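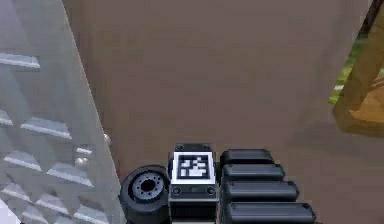 July 3, 2020

I've been keeping a commonplace book since April and I want everyone I know to start one. It's a notebook you copy other people's words into. A line from a novel, a verse of a song, something your gran used to say about onions. You write it out by hand, you put down where it came from, and you carry on with your day. People have been doing it for centuries and I can't believe it took me this long!

What got me going was a talk by Ivars Ozoliņš, who runs the bookbinding evenings at Pranden. He had brought along his own book, a fat green thing held shut with a bootlace, and he read from it for most of an hour. There were bits of sermons, tide tables, a recipe for plum vinegar, and a very rude letter from a piano tuner. I went home and dug out an old school exercise book that same night.

The joy of it is in the copying. When I read on a screen I skim (I know I do) and by teatime I couldn't tell you a word of it. Writing a paragraph out slowly, you start to notice how it was put together. You find out that the sentence you loved has no adjectives in it at all, or that the author used "and" four times running and got away with it. I spent a whole evening on one page of an old walking guide to Disia and I can still recite the part about the ferry.

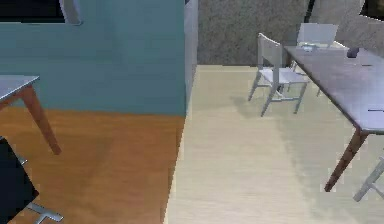

Then there's the reading back, which I hadn't expected to like so much. My book is 107 pages long now and has more than 400 entries, in no order whatsoever. A friend at the Viltedeck reading group keeps an index at the back of hers, with a letter to each page, and it's a lovely piece of work. I tried it and gave up at C. I'd much sooner open mine anywhere and find a joke about geese sitting next to a poem about winter - they get along better than you'd think.

Some people will say you can do all this with a phone, and of course you can. I have 19 screenshots of poems on mine and I've never looked at one of them twice. Pen and paper suit me because I have to choose. My hand gets tired, so I only copy what I really want to keep.

You don't need a good notebook either. Mine came from Kazlauskienė, the stationer's by the bus station, in a bundle with a ruler and some gummed labels, and the paper is so thin that the ink shows through. I'm still very fond of it. Start with whatever you read last night, even if it was the back of a seed packet, and remember to write down where you found it. I forgot on my first few pages and I'm still trying to track down who wrote the one about the lighthouse.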